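About Zorkolville Paddle & Trail

We opened our doors in a former feed store on the Losura River, a short walk from the town boat ramp, and we still can't believe we get to do this for a living! Zorkolville has 137 miles of marked trail starting practically at the end of Main Street, and we wanted a shop where you could get fitted for boots, rent a kayak and find out which bridges are closed, all before breakfast (we open at 6:30 from May on).

The shop is bigger than it looks from the street. There are 642 climbing holds on the practice wall in back, nearly 1,000 maps and guidebooks upstairs, and a whole room of tents you're welcome to crawl into - shoes off, please.

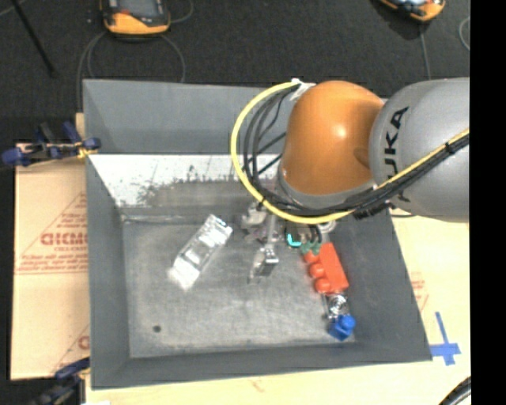 Our rental fleet changes with the season. Snowshoes and cross-country skis go out all winter, then it's canoes, kayaks and paddleboards once the river drops. We run a shuttle up to Zemberg Landing twice a day in summer, so you can float back to town and never move your car.

We also do repairs, and we love them. Bring us your leaky waders, your bent poles, the pack your aunt carried up Takeda Ridge. Most zippers are ready the next day. Ski tuning takes a little longer, especially after the first good snow.

Dogs are welcome on both floors.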